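3.2 Sharing traffic reports between towns

We come now to the part of the study that gave us the most trouble and, I should say, the most pleasure. A traffic report is only worth having if it reaches a driver before the last good turnoff, and in the towns we looked at that was far from a sure thing. Rindach had road sensors on its main bridge and a dispatcher who knew every lane by heart, while its neighbor Greco relied almost entirely on what bus drivers called in over the radio. Both towns were doing sensible work with what they had — they simply had no common way of naming a stretch of road, so a jam that crossed the town line was often logged as two separate events.

Caputo had already suggested, in her earlier work on the Etum valley, that the naming problem should be settled before anyone bought more sensors. We followed her advice. Each road was split into short segments, and each segment was given a single label that both dispatch offices agreed to use. In all we labeled 1,000 segments, a slow job that ran well past January and took a good many phone calls, most of them friendly. The labels were then loaded into Fliltine, the routing program used throughout this study, and every report was matched to a segment as it arrived.

The matching rule is a plain one. A report is held for six minutes, and if a second report from a different source names the same segment in that time, the two are joined and passed along to drivers. A single report is still passed along, but with a lower weight, so that one mistaken call from a tired driver does not send half the town down a side street. 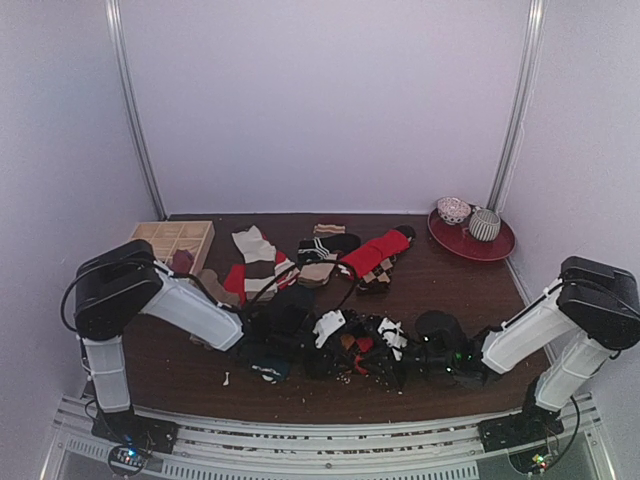
Figure 2. Tabletop workspace with two arms mounted at the near edge.

3.3 Choosing when to reroute

Once a slowdown is on the map, the program still has to decide whether a detour is worth suggesting. We began with a fixed rule, offering a new route whenever the expected delay rose above 25 percent of the trip time. This worked nicely on long trips and rather poorly on short ones, where a single stubborn traffic light could set it off. We therefore added a floor of 100 seconds, below which no detour is offered at all.

Readers may feel that this floor is too generous, and Manuela Caputo said as much when she read our draft. Our own view is that drivers will put up with a small delay on a road they know — and that too many suggestions will teach them to ignore the useful ones. We return to this question in Section 5, where the floor is varied for each town separately.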